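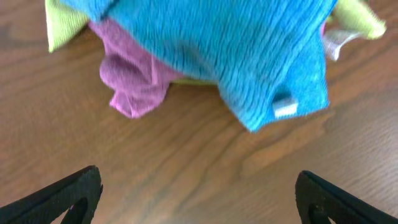
Trendard Microfiber Cleaning Cloths, Mixed Colors

Item group: Cloths and wipes, reusable
Sold by: Dalumport
Pack unit: 8 cloths
Carton unit: 200 cloths
Colors: blue, pink, lime green

General

Trendard cloths are knitted from a polyester and polyamide yarn with split fibers. They are intended for dusting, damp wiping and drying of hard surfaces in homes, offices, rental units and small workshops. The surface differs by color. Blue cloths may be supplied in a ribbed knit or in a plush knit, depending on the production run. Pink cloths are supplied in a smooth, short-pile knit. Cloths in one pack may therefore feel different in the hand and will not stack to the same height.

A sewn-in tag is fitted at the seam on the ribbed version. It can be cut off close to the stitching without opening the seam. For use on high-gloss surfaces, fold the cloth so that the tag is on the inside.

Color coding

The manufacturer does not assign colors to rooms. Dalumport delivers with the following default plan, which may be changed by the customer:

Blue – tables, desks, shelves, window sills
Pink – washbasins, tiles, fittings
Lime green – kitchen counters, appliance fronts

Customers who already run a color plan should keep it. A printed wall card is available free of charge with any carton order; ask for the Irnis card and state the language.

Use on finished wood

Vacuum or shake out the cloth before first use. Work dry for dust. For fingerprints and dried spills, dampen the cloth with clean water, wring it until no drops fall, and wipe along the grain. Follow with a second, dry cloth of the same color.
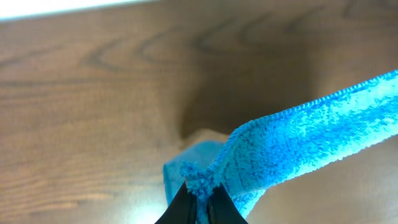 Lift the cloth off the surface at the end of each pass and turn to a clean face. Folded in half twice, one cloth gives eight usable faces. Grit held in the pile can mark a glossy lacquer, so a cloth that has been on the floor goes into the wash before it goes back on a tabletop. Oiled and waxed surfaces should be wiped dry only – a damp microfiber cloth will pull some of the finish with it.

Do not use on screens with a coating, on uncured lacquer, or on surfaces above 200 °F.

Washing

Wash before first use, each color separately. Pink cloths release a small amount of dye in the first two washes. After that, colors may be washed together at up to 140 °F. Use liquid detergent. No fabric softener, no bleach, no dryer sheets. Keep cotton towels out of the load, as the lint stays in the pile. Line dry or tumble dry on low.

Rated life is 600 wash cycles under the above conditions. Edges usually wear first. A cloth with an open edge can still be used for rough work, but loose yarn will catch on hinges and screw heads.

Storage

Store dry and folded, out of direct sun. Lime green is the least lightfast of the three colors and will fade on an open shelf.

Ordering

Packs are mixed by default. Single-color packs are made up on request and add two working days. Current stock is 1,282 packs; the next delivery is expected in April. The former Russo cloths are discontinued and cannot be matched for size, so please do not order single replacements for a Russo set.

Orders and wall cards: Bernice Kwofie
Returns and questions on washing: Emmett Kowalczyk

Opened packs can be returned if the cloths have not been washed.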